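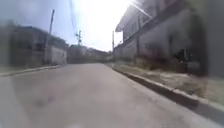 Last updated: Wednesday, January 6, 2021

Right, it's a new year and I've fallen head over heels for sourdough crackers, so you're all getting a thread. Get the kettle on!

It started with discard. If you keep a starter you know the problem: every feed leaves you with a blob of sour, floppy batter and a guilty conscience. I'd been tipping mine into pancakes for months and the household had gone off pancakes (fair enough, I'd gone off them too).

Crackers use up loads of it. My usual batch is 225g of discard straight from the fridge, a big spoon of olive oil, a good pinch of salt, and enough wholemeal flour to make a dough you can pick up without wearing it.

Give it a quick knead, a minute at most, then wrap it and leave it alone. I leave mine 20 minutes on the side if I'm hungry and overnight in the fridge if I'm being sensible. Overnight tastes better. Much more tang, almost cheesy!

Rolling is where I went wrong for weeks. I thought mine were thin. They were not thin. Roll until you think you're done, have a sip of tea, then roll again. The dough springs back while you're drinking and you'll see how far you've still got to go.

I roll straight onto the baking paper now, and flour the top but never the paper. It grips the dough so it can't skate about. Changed my life, slightly.

Prick them ALL over with a fork. Miss a bit and you get a great big bubble, and the bubble goes dark long before the rest is ready. (I quite like the bubbles. My daughter fights me for them.)

Toppings so far, best first: nigella seeds, flaky salt with black pepper, sesame, fennel seed. Rosemary went bitter on me but I think I baked that lot too hot. Smoked paprika was lovely for a day and then tasted of dust.

Brush with water before the seeds go on, or they'll all end up on the bottom of the tin. Oil looks prettier but the seeds slide off it.

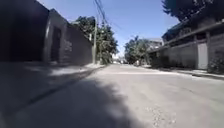

Misaki Yokoyama says she scores hers with a pizza wheel before baking and snaps them after, and that she swears by rye in place of the wholemeal, a third rye at most or the dough gets sticky and cross with you.

Misaki, I tried the rye this morning and YES. Darker, nuttier, and a proper snap to it. You were right about the stickiness as well, I pushed it to half and had to scrape the rolling pin. A third from now on, I promise.

The pizza wheel is a great shout too. I'd been breaking mine up by hand into shards, and I do love a shard, but they're no good for stacking in a tin.

A few of you asked about ovens. Mine runs hot at the back, so I turn the tray halfway through, and I take the outside crackers off early and put the middle ones back. A bit of a faff, but you get an even colour and no burnt corners.

If they come out bendy, don't bin them! Turn the oven right down and put them back in for ten minutes, then cool them on a rack with air underneath. I've rescued three batches like that, including one that had sat on the side all night.

Keeping: a tin with a tight lid, fully cold before they go in. Ours have lasted a week at the longest and that was only because I hid them behind the porridge oats.

What to eat with them: strong cheddar and pickled onions, obviously. Also butter beans mashed with lemon and garlic, which takes as long as opening the can. And plain cold butter, thick enough to leave teeth marks.

Next up is a cheesy version with grated cheddar worked into the dough. I'm a bit worried about it catching, so I'll go lower and slower and report back. If anyone's done it with blue cheese, please tell me how, I've got a lump of Stilton left from Christmas that needs a job.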